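Le tiroir du milieu

23 novembre 2020

Il paraît qu'on reconnaît les gens heureux à leurs tiroirs. Le mien contient 13 t-shirts, dont 5 que je mets, et il ne ferme plus depuis septembre. J'ai donc passé mon lundi à plier.

Ma méthode vient d'un fascicule ramassé à Trarcombe, entre deux averses : on étale, on lisse du plat de la main, on rabat les manches, on roule. Trois gestes, promettait la couverture. J'en ai compté davantage, et j'ai juré à chacun.

Les blancs se laissent faire. Les gris aussi, par résignation je suppose. Reste le rose, acheté sur un coup de tête un jour où je me croyais bronzée. Un rose qu'on doit apercevoir depuis Lornach par temps clair. Je le plie, il se déplie - question de tempérament. J'ai fini par le mettre de côté, en me disant que je le reprendrais après le café.

J'ai bu le café. J'en ai bu un deuxième. Le tiroir ferme presque, si l'on pousse avec la hanche, et pour le rose on verra la semaine prochaine.
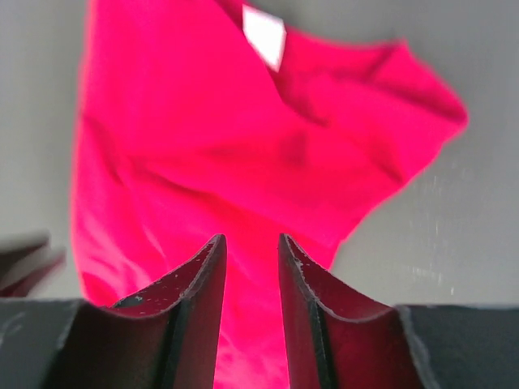 Photo : Citunia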